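Cirlow asks the public to lend it a dirty tabletop

Spring season opens in Alvarado on a Friday, with no cleaning beforehand

Cirlow, the Alvarado workshop that tests household surfaces, is opening its doors this March to anyone with a marked, scuffed or otherwise disgraced white board they would like looked at. Entry is free. Biscuits are provided and will be kept well away from the exhibits.

The season is called Unow and concerns the mess that gathers on pale surfaces when people do perfectly ordinary things on them. The workshop has logged over 4000 marks so far, and has grown fond of several.

Its own white board will be on show, complete with smudges and specks of dirt. Small toy bricks are a favourite for tabletop work, being bright, cheap and easy to find again once dropped. They also make the surface beneath them look considerably worse than it did before.
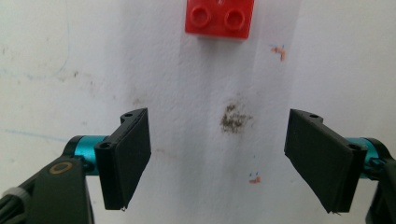
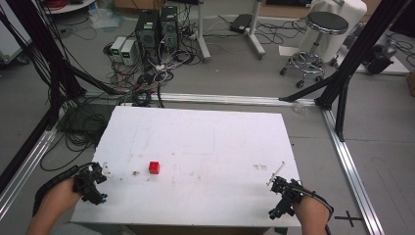
Small red pieces on a marked white surface. Free for press use with credit to Cirlow.

"We did consider wiping it down for the launch," said a spokesperson for the workshop. "Then we would have had a launch about a clean board, and we couldn't see anyone catching a bus for that."

Visitors can try 9 short sessions on telling ink from dirt, dirt from scuffs, and scuffs from the sort of crease that was there when you bought it. A companion leaflet, published by Rukura, sets out which marks are worth scrubbing and which are best hidden under a fruit bowl - the second list is longer.

Boards should be no more than seven years old and carried in face up. Cloths, sprays and helpful relatives should be left at home.

Doors open at 10am. Places can be booked at the Cirlow front desk, extension 1825, where requests for interviews and further pictures are also taken.

ENDS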